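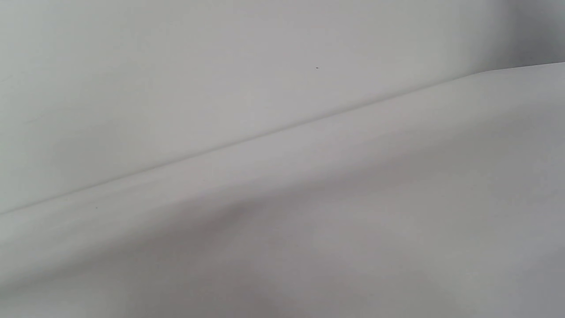
Damian Stępień says a robot that folds laundry will be worth the trip on the day it does a fitted sheet, and until then I'm a grown adult who rode a bus to watch bedding. Fair. I'm posting the open day at Trandora anyway, Damian.

16 replies · 1,425 likes

2/ They handed out stickers at the door. Mine said GUEST OF THE ARM. I have worn worse at weddings.

3/ The demo was one job: take hold of the cloth, lift, fold, smooth. Halina Grabowska ran it and talked the whole time, like a golf announcer with a stake in the golf.

4/ Her big point was that boxes are easy and cloth is a nightmare. A box stays a box. A sheet is a new shape every time you breathe near it, and white on white gives the software almost nothing to go on.
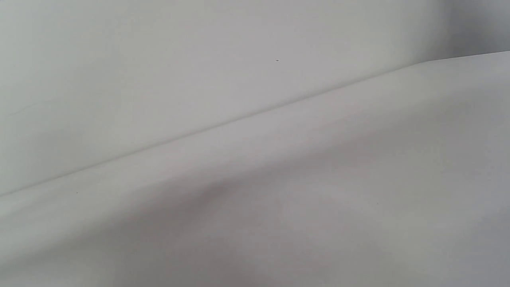
5/ So it hunts for the edge first. Find the long straight line, follow it to a corner, then commit. I do it the other way around, which may explain my linen closet.

6/ First run: a fold. Polite applause. Second run: it gripped, thought, let go, and thought some more. A kid behind me said "same."

7/ Asked Halina how many practice folds it's had. 2,482. I've had maybe a tenth of that and nobody gave me an open day.

8/ Next one's in February, supposedly with towels. Damian, I'm saving you a seat.

1,901 views
Share this thread | Print | E-mail
Back to top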